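### 4.2 The kit as supplied

Riltamau sells its hand-held gripper kit, the Markon, as a quick way to collect demonstrations without a robot arm. The sales sheet promises that a new user will be recording usable data within 19 minutes of opening the case. We treat that figure with some doubt, as it leaves out calibration. The fingers are plain black blocks with flat inner faces, and their wide opening is the feature the seller presses hardest.

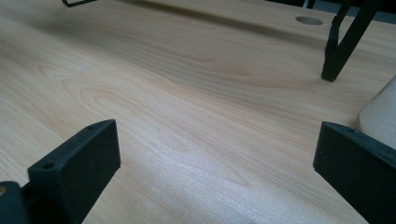

### 4.3 Handling jars and bottles

We worked at a wooden table with a low black platform near its back edge. The seller describes two-handed work as "natural from the first attempt". Our operators were less sure. Each hand carries its own cable, and a grip that suits a small jar says little about a bag or a sheet of paper.

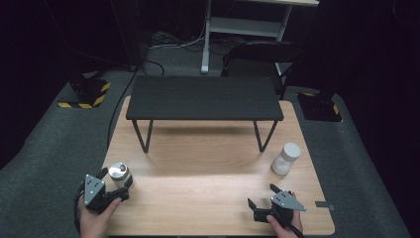
**Figure 4.** Two-handed use of the kit: the left gripper holds a lidded jar, the right is open.

Oei, the reseller, quotes a success rate of 90 per cent for household objects but doesn't say which objects, or who was holding the grippers. Without that, the number can't be compared with ours.

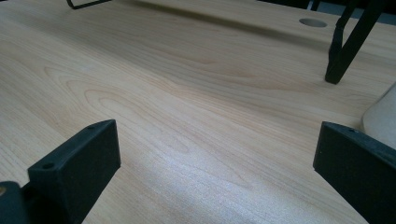 Reflections are a further worry. The manual has one line on lighting – "avoid extremes" – and gives no test for a surface that shines near the fingertips. The Grandside software then scores every recording from 1 to 4, by a rule it doesn't publish.

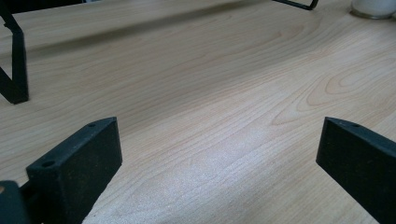

We therefore kept the scores out of our analysis and had 2 raters judge each recording by hand. Where they disagreed, the recording was dropped.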